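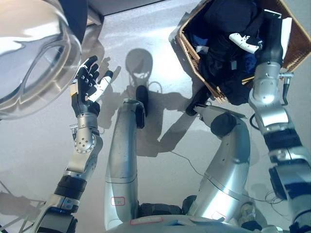
Oct 14, 2024. Kick drum day again. The loop for the Gristden set still has no bottom to it, and I have now spent three sessions on a sound that lasts less time than a sneeze. The plan was to stop layering samples and build one kick from a plain sine with a pitch drop, then send it through the Stuster and see how much dirt it takes before it turns to cardboard. For the reverb I wanted something small, hard and round, a space with the character of the inside of a clear dome like that one, with the thick curved edge and all the bright reflections. Concert halls are no use to me. I have a folder full of concert halls and everything in it makes a kick drum sound like somebody dropping a piano in church.

Tempo is 124 in the old notes. Wrong, I misread my own handwriting, it says 224, and that was the length of the tail in milliseconds. The tempo was never written down anywhere. Past me was very confident he'd remember. Set it by ear against the Lokeo bass line and moved on.

Kick, first pass. Sine, fast pitch drop, short click on top from a rim shot with the lows taken out. Sounded huge on headphones. On the small speakers it vanished and left the click behind, so for a while the track was driven by a man tapping a pencil. Pulled the click down and added a little drive on the Stuster to get some harmonics up where the small speakers can find them. Better. Drive at 3 is fine, drive at 4 is a tractor. There is no setting between them that I can find with my actual fingers, the knob is that touchy.

Second pass. Cut a narrow notch in the bass where the kick sits. Then sidechained the bass to the kick too, then noticed I'd done both and the bass was ducking out of a hole it wasn't in. Took the notch off. Kept the sidechain, slow release, so the whole thing leans back after each hit. It pumps. I know everybody's tired of pumping. I'm not tired of it, and I'm the one in here on a Monday.

Reverb. Could not get the small round space out of any preset. Ended up with two very short delays feeding each other, high end rolled off above 1000 on the way in, and the wet signal printed to its own track so I can chop it. The ring that comes off it is ugly alone and lovely under the hats. Saved as "bowl." There is already a patch called "bowl" from September that has nothing to do with this one, so it's "bowl b," and whoever opens this project after me has my sympathy.

Hats. Untouched. They were good last time and I left them alone, a personal record.

Breakdown. The Nam vocal chop still comes in one bar early. I moved it to where it should be and it got boring, so I moved it back. Early it is. If anybody asks, it's a signature. The riser underneath it has to go, though. It climbs for so long that by the time the drop arrives you've forgotten you were promised one. Muted it and tried plain silence for the last half bar instead. Much stronger, and cheaper on the processor.

The drop itself. Kick alone for 4 beats, then bass, then everything. I keep wanting to add a second lead up top and I keep a muted track there labeled "no." Unmuted it once today. No.

Things that went wrong for no musical reason: left output on the interface crackles unless the cable is pushed in and leaned slightly toward the window. Swapped the cable, same crackle, so it's the jack. Taped it. Anyone using the room this week, please don't "fix" the tape. Also the backup drive was full of old bounces with names like "final loud use this." Deleted the ones that weren't loud.

Bounced two versions, one with the bowl b ring and one dry, both at the same level so I don't just pick the louder one again. Listen to both in the car before touching anything.

To do
Print the Stuster settings before someone bumps the drive knob
Write the tempo down. On paper. In this book.
Shorter intro for the Gristden version, DJs won't wait that long and neither would I
New left jack
Check the bass in mono, which I have been avoiding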